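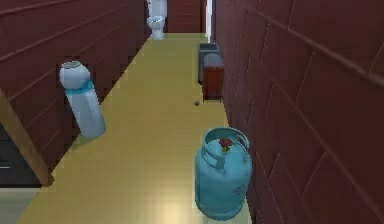 Notebook 4, p. 47

17th August

Started the second round of diffuser blends. Same water, same pad weight, same room. The Prusville lavender came in a new bottle with a different dropper, so drops are bigger than last time. Switched to weighing the oil. Old sheets that say "3 drops" should be read with that in mind.

Blend A (lavender, cedar, a little orange): orange gone by the second check. Cedar sits on top of everything after that. Try half the cedar.

Blend B (Nendden eucalyptus, mint): too sharp for a bedroom. Fine for a hallway or bath. Left a ring in the tank that came off with rubbing alcohol.

Blend C (bergamot, clary sage, vetiver): the one I'd keep. Still clear on the paper strip after 20 hours. Vetiver is thick and wouldn't pour, stood the bottle in warm water first.

Sachets: filled 19 with rice and dried lavender, two sizes of bag. The small ones leaked dust at the seam. Need a tighter weave or an inner paper bag. Aranda cotton is better than the one we had before but it frays when cut, so leave a wider edge.

Wax melts: Preltance soy wax, oil added at two temperatures. The hotter batch smelled weaker cold and the same when melted. Tops were rough on both. Did not have enough wax left to repeat, order more before September.

Clean the tanks between blends. Mint carried over into the first try at C and I had to throw it out.

Labels still say "for skin or diffuser" on the old roll. Wrong for all of these, none are diluted. Don't use that roll.

To do:

- A again with half cedar
- C in the stone diffuser, no water
- weigh the sachets now and again in two weeks
- new strips, the last pack smells of the drawer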